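### 4.2 A mesa comprida como lugar partilhado

Quando começámos a visitar os escritórios da Zeveo, em outubro, tínhamos a ideia - um pouco ingénua, confessamos - de que a vida da sala se leria nas secretárias individuais. Foi à mesa comprida que acabámos por voltar, visita após visita. Dos 317 registos recolhidos, 219 dizem respeito a objetos pousados nela, e são quase sempre coisas modestas: frascos, cabos, uma planta de que toda a gente gosta e que vai mudando de ponta conforme a luz.

A Figura 3 mostra um frasco translúcido de tampa amarela, de pé sobre o tampo branco, com a planta de folhas largas e o cabo preto na mesma mesa. Ao fundo ficam as cadeiras de rodízios e as janelas por onde entra a luz do dia. 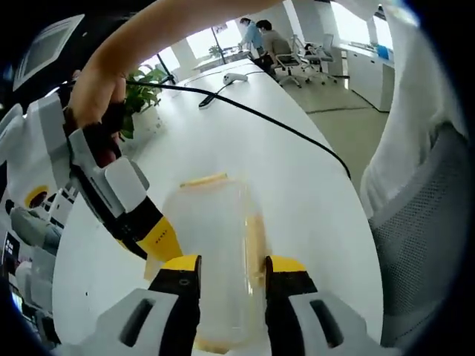
**Figura 3.** Frasco e planta na mesa comprida, com as janelas ao fundo.

Ferhat Öztürkmen contou-nos que um frasco deixado na sua secretária seria arrumado por ele próprio ao fim da tarde, mas que na mesa grande lhe custa mexer no que quer que seja, mesmo quando lhe estorva, porque pode fazer falta a alguém.

Esta delicadeza apareceu em muitas outras conversas, com palavras parecidas, e levou-nos a rever a categoria de «objeto esquecido» que trazíamos do estudo anterior, na Gustiveck. Passámos a falar de objetos em espera - a expressão não nos satisfaz por inteiro, mas respeita melhor o que ouvimos - e voltámos a classificar com ela todos os registos da mesa.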